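Notebook, splint bench, December

Carrying on from the previous entry. Second batch of lower occlusal splints, hard acrylic, cast from Patricio's stone models. The question is still whether the fit problem Harish has been reporting comes from the curing step or from the blocking-out before it.

08:40. Pressure pot up to temperature. Checked the gauge against the spare one from the denture bench; both read 2 bar. Water changed. The old water had a film on it, probably separator, and I have asked for it to be changed at the start of every run from now on.

Models 1 to 6 blocked out with wax in the usual way, undercuts on the lingual side of the molars filled to the survey line. Models 7 to 11 blocked out by Mohit with the light-cured paste instead. Same separator on all of them (Skadetti, two coats, second coat after the first had gone dull). Model 4 has a chipped lower left canine, incisal edge only. Left it in the run, as the splint covers that area with relief anyway.

Powder and liquid weighed, not scooped. The scoop gave a different mix each time last month and I don't want that argument again. Mix was workable for longer than the sheet from Trastonitz suggests, but the room was cold until the heating came on.

09:55. Models 1 to 6 in the pot. Fifteen minutes at pressure, then bench cool in the water with the lid off. Models 7 to 11 in directly afterwards, same cycle.

11:10. All off the models. Number 9 took a lot of persuading and brought a piece of the paste with it. Mohit thinks the paste was under-cured on the distal side, where the lamp doesn't reach well with the model on its base. Next time turn the model and give it a second exposure.

Fit, seated back on the duplicate models, before any trimming of the inner surface:
1 — seats fully, slight rock left to right
2 — seats fully
3 — seats fully, tight at the second molar
4 — seats fully
5 — high at the right side, visible gap at the premolars
6 — seats fully, slight rock
7 — seats fully
8 — seats fully
9 — not judged, inner surface damaged
10 — seats fully
11 — seats fully, loose

The looseness on 11 is what you would expect if too much undercut was blocked out. It would not hold in a mouth without relining. Number 5 I can't explain from the block-out, and I suspect the duplicate model. Patricio to pour another and we will try the same splint on it before blaming anything else.
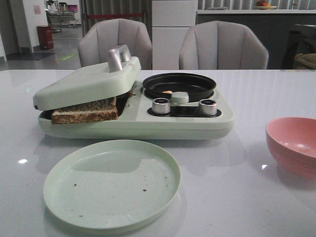

Sandwich press and pan, toast in.

12:50. Contacts. Mounted 2, 7, 8 and 10 on the articulator with the bite records Waldemar sent over. With 40 micron paper, 2 and 7 marked evenly on both sides after light adjustment. 8 was heavy on the front teeth and needed more taken off than I like; the thickness at the thinnest point is now 1.4 mm by the calliper. Our own lower limit is 1.5, so it is out. 10 was heavy on the right only. Adjusted, remarked, fine.

Note on the bite records: the one for 8 had been trimmed with a blade and one edge was lifted. Very possibly that opened the bite at the front. I have asked Waldemar whether they can be left untrimmed and sent in the rigid box. The bag does them no good.

14:15. Polishing. Pumice on the wet wheel, then high-shine on the dry one at 2,000 rpm. Faster than that and the edges on number 3 started to smear. The Shakya compound leaves less residue in the grooves than the old bar but takes longer to come up. Keep both until the bar is used up.

Job count for the splint bench now stands at 149 since we started logging them. Harish wants remakes marked separately in the log, with the reason in a few words. Agreed. I will go back and mark the old ones where the reason was written down. Where it wasn't, they stay blank.

Thoughts so far. Wax gives a little rock, paste gives a cleaner seat but is easy to overdo. The sample is small and two people did the blocking-out, so part of the difference may just be hands. To separate the two, Mohit and I should each do half with wax and half with paste on copies of the same model.

To do
Second pour of model 5 (Patricio)
Turntable for the curing lamp, ask Katsuhiko if the one at Jodach is still in use
Reorder separator, one bottle left
Remake 8 from a new bite record
Reline 11 as a practice piece, keep 9 for sectioning

16:30. Pot drained and left open to dry. Seal on the lid is getting flat along one side, still holds.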